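The Patience of Jorken

When Kristýna came back from the kitchen with her tea, the log had stopped again at line 109. It was the same line as before lunch, and the same words: target uncertain, waiting.

"It is thinking," said Oľga Danko from the other desk.

"It does not think. It compares two numbers."

"Then it compares them for a very long time."

Kristýna Hrnčiar had written most of the planner at Nituvis, and she had given it the name Jorken, after the street where she had rented her first room in this country. The planner was small. It asked the perception module where the animals were, it decided which arm should go first, and it sent both arms on paths that would not cross. In January it must run in front of the people from Deredier, who had paid for it and who did not like to see an arm standing still.

She put the tea far from the keyboard and opened the folder of the morning.
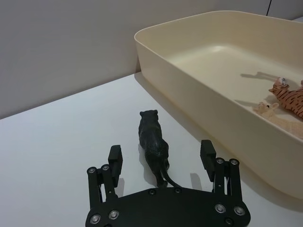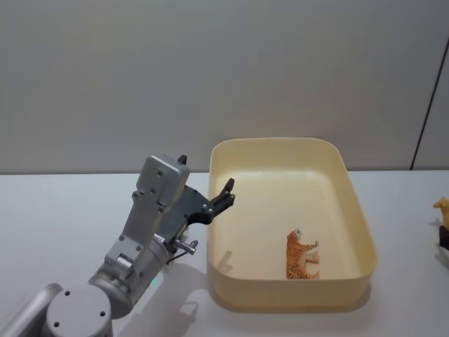
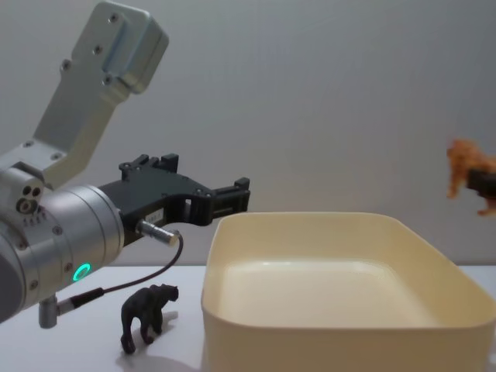
Her mother, Alžběta, had worked all her life at a post office, sorting letters by hand. When an address was difficult she did not throw the letter into the nearest box. She held it under the lamp, and the other women laughed at her, and she went on holding it. Kristýna thought of this while she drew the masks over the pictures, one color for each thing the software believed in. The tiger had a clean border. The tray was good too, even at the round corners. But the black animal on the white table had a soft gray shadow, and the mask had taken a piece of the shadow as if it was part of the body. In the next mask the piece was smaller. So the center of the animal moved every time Jorken asked for it, and Jorken, who had been told to be sure, asked again.

"How many times does it ask?" said Oľga, who had rolled her chair over.

"Until 2,000. Then it gives up."

"Poor thing. You could lower the limit and take the last answer."

It was a reasonable proposal. Sølve Hellström, who led the project, had proposed the same by e-mail, with a smiling face at the end. With the last answer the arm would move at once, and on most days the fingers would close in a good enough place.

Kristýna typed the change and looked at it. Then she deleted it and wrote another one, nine lines long, which let the planner keep all the answers it had received and weigh them together – the old ones a little less, the new ones a little more. She also let it send the other arm to work during the waiting.

"And if it is still not sure?" asked Oľga.

"Then it may wait. But it must write in the log what it is waiting for."

She started the run. The tea was cold now and she drank it anyway, standing, with her eyes on the screen. Line 107 came, and line 108. Oľga did not roll her chair back.

Line 109 said: target black, shadow removed, sending left arm.

Behind the glass something began to hum, and Kristýna went to find her phone, to call her mother before the post office closed.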